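Grundero Cell Check – rule set for tabletop arm simulation

Version page, updated July 23, 2018

Grundero Cell Check is a software package for teams that test a robot arm in simulation before they allow it near people. It reads the simulated cell, compares it with your written safety rules and gives you a report. It does not replace a risk assessment made by a competent person.

What is checked

The package has 13 groups of rules. They cover reach, speed near the table edge, gripper force, items left on the work surface, and free floor around the station. Each rule has a number, a short text and a limit which you can change. When you change a limit, the report shows both the old value and the new one, with a field for the reason.

The reach group looks at the whole arm and also at what it handles. An elbow that swings past the side of the table is reported separately from a gripper that does the same. Small parts next to a tray are listed as loose items until you mark them as part of the task. 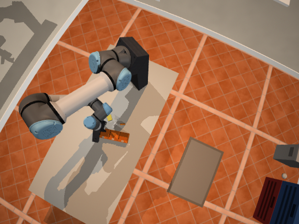
Does a pass in simulation mean that the real cell is safe?
A pass only tells you that the model follows the rules you selected. The real cell must still be measured and tested, with its guards and stop buttons in place, before the first run at full speed.

Views from the gripper

Many teams review only the view from above. We recommend to keep a second view from the gripper as well, and to store both with the report. Furniture standing close together, such as two cabinets side by side, is easier to judge from there – the fingers give a good idea of the distance.
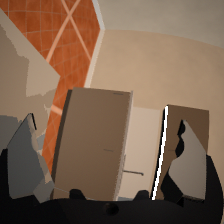
Editions

Britska edition: one arm, one table. Order no. 483.
Jardine edition: up to four arms, shared work areas. Order no. 702.
Trirley add-on: report templates for internal audit. Order no. 205. Needs one of the two editions.

Licenses are per site. The next rule update is planned for October and is free for all sites with a valid license. Your own limits are kept during the update, but please export them first.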